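The robots in our packing room

Posted on 29/01/2018

I work in the returns department of Trostex, in the old building at Praletti. We receive small things which customers sent back, and we sort them into blue bins. In October the first robot arm was installed beside my table, and now there are two. I want to write down what has changed for us, before I get used to it and forget.

My first surprise was how slow it is. I had expected something like in a car factory. In fact I can sort 700 pieces in a shift, and the robot is still far from this number. It opens its fingers over the bin, it waits, it goes down. When there is only one small thing at the bottom, I must hold my hands behind my back in order not to help.
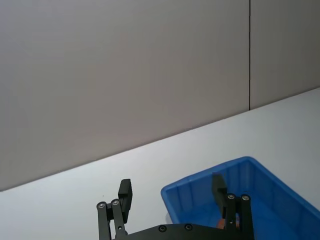

Page 2 of 4

My second surprise was my own job. Before, I sorted. Now I prepare the bins, I watch, and I write on a form every piece which the arm has dropped. The form is from Camia, the company which looks after the software, and it has 58 codes for mistakes. I know most of them by heart, which is not something I am proud of.

The work is easier for my shoulders, I must admit. But it is also more lonely. At the long table we talked the whole morning, and beside the machines you have to keep your eyes on them. Two colleagues asked to move to the warehouse in Murín for this reason, and I understand them well.

Soft toys are still the difficult part. A person takes a plush rat by the belly without thinking. For the arm we have to discuss where it should hold it, and if the tail matters.

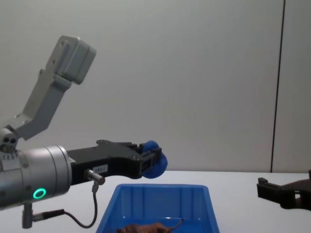 What I would ask from the management

I would like that we are told the plan for the next year, even if it is not a pleasant one. I would also like to have the training in the working hours, and the radio back.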